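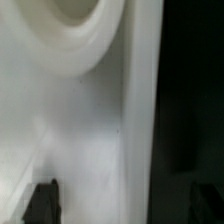 White, curved rim, glossy finish. You will be seeing a lot of it.

Call for participants: household plastics handling study
Findlow Product Review, posted February 23, 2022

We need 34 adults to spend one session each picking up, turning over, wiping down and putting back white molded plastic housewares. The maker, Ernus, says its pieces are "intuitive to grip and effortless to clean." We have read 2,821 customer comments on the range and we are not convinced. Plenty of them were written by people who had owned the thing for a day.

So we want people with dirty sinks and strong opinions. You do not need to be handy. You do not need to like plastic. If you have ever scraped old soap out of a molded corner with a toothpick, please apply.
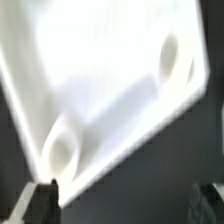
Sessions last 90 minutes and take place at our Ellach workroom, on the ground floor. You will handle several pieces, answer questions out loud while you do it, and fill in a form at the end. The form is long. We tried to shorten it and failed.

Pay is $33 an hour, by check, within 13 business days. We don't give vouchers, and we don't do prize drawings - we've signed up for enough of those ourselves.

Who we can't take: anyone employed by Ernus or a store that sells its products, anyone who took part in the Bălan storage study last July, and anyone who writes product reviews in exchange for free goods. We do check.

Ernus is paying for the room. It does not see your name, and it does not get to edit the report. You are right to wonder about that arrangement, and Darius Munteanu will send you the agreement if you ask for it.

To apply, write to Sunita Gautam at the Findlow office. Tell us your age, who does most of the cleaning in your home, and one plastic item you regret buying. Two or three sentences is enough. Applications that read like ad copy go to the bottom of the pile.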